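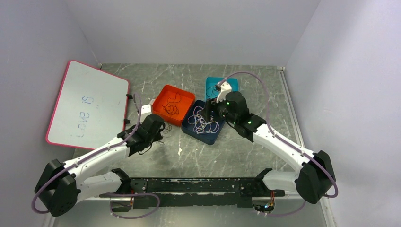 I've been meaning to write about cables for weeks, and every time I sit down to it I end up putting the kettle on instead. We're up to 1139 examples now, all of them sorting wires and cords, and I've grown oddly fond of the work. I steer the two arms through each go and the learning system gets the recording afterwards. Dark cords live in the orange-red bin and the pale ones in the navy, and a tangle like the one in the navy is what I now dread most before lunch! You pull at one loop and three others want to come along for the ride.

My best run so far was 38 good ones in a morning, back in August, with the window open and the radio on low. My worst was 19, and I went home and was rather short with the cat.

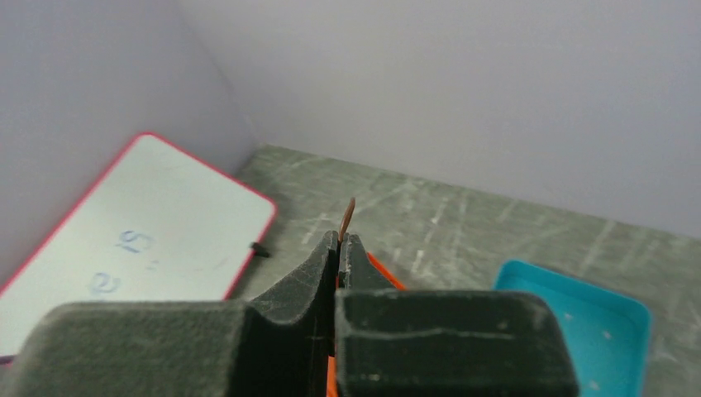

What I've learnt is to slow down at the pinch. The folk at Edcombe who train on our recordings (they call the whole effort Nelurico, and I still can't spell it without looking) would much sooner have a steady, slightly dull example than a quick one with a snatch in it. They sent back 116 of my early ones - fair enough, I watched a few again and winced. Thin wire is the fiddliest, and I still hold my breath for it.

Next month we start on plugs.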